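**Borholm repair room adds second monthly session**

The Staro repair room in Borholm will open twice a month from 29th November, following a rise in the number of small household items brought in for sorting and repair. The room logged 95 items in October, most of them small electronics, toys and eyeglasses.

Sessions run for two hours. Items are laid out on a shared table, grouped by owner and checked for missing parts before any work starts. Under the new procedure, small loose parts are kept in separate clusters on the tabletop until they have been matched to an item. Tape and hand tools stay on the same surface.
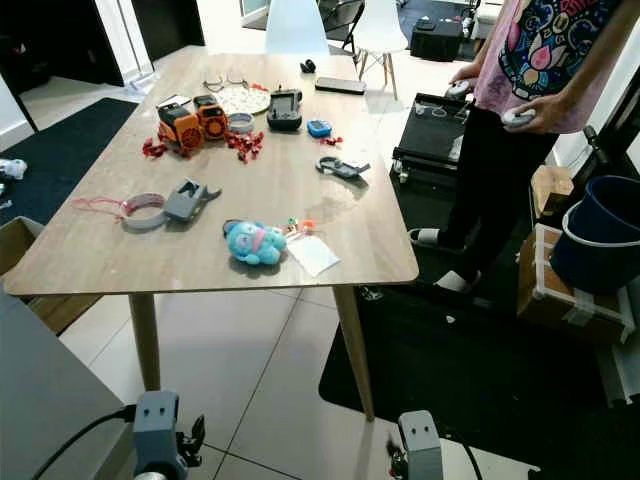

Parts that cannot be matched by the end of a session go into a numbered tin and are held until the next one. Phones are accepted for battery and screen checks only -- the room does not handle data recovery. Eyeglasses are limited to hinge screws and nose pads.

The extra session is paid for by a grant of 690 from the Lopes fund, which also covers replacement screws, adhesive and a set of fine-tip drivers. Sirance, the parts supplier on the ground floor, will continue to take dead batteries for disposal.

Visitors may bring two items each. Battery covers, chargers and any loose pieces should be packed in a closed bag with the item they belong to. Mains-powered appliances are still excluded, with the exception of table lamps. Booking is not required, but intake closes half an hour before the end of each session.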